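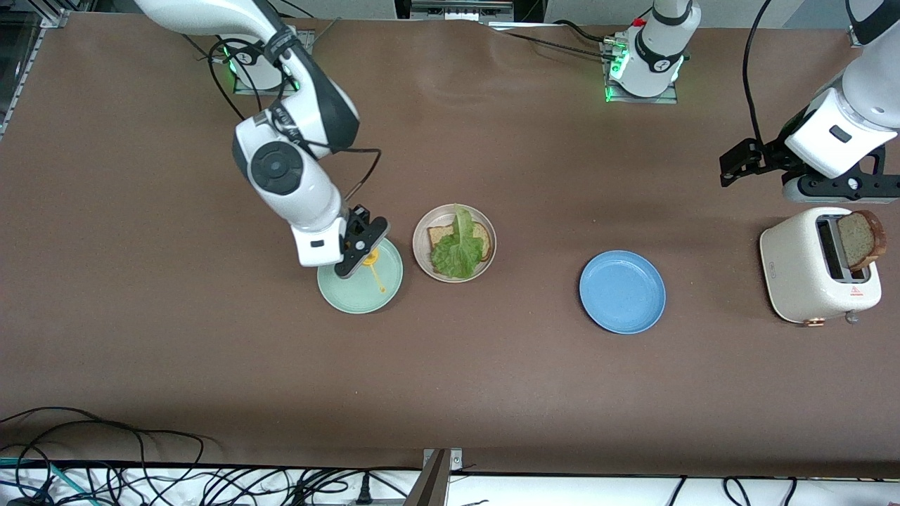 Ekrem Aksoy's two-armed sandwich cell occupies one bench at Pivuvside, a shared workshop. Each arm bolts to its own metal plate, and the shared work area is papered over. Bread handling was the easy part. The mustard bottle has taken 6 months.

Squeezing is position-controlled: the fingers close in steps of 3 mm, pausing 600 ms between steps. Aksoy is on his 7th set of fingertips. Earlier versions let the bottle roll in the grip once the nozzle was tilted.

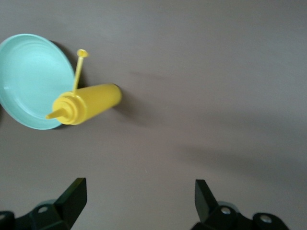
Mustard bottle and plate from the wrist camera, fingers open.

Regrasping from a lying position remains unsolved.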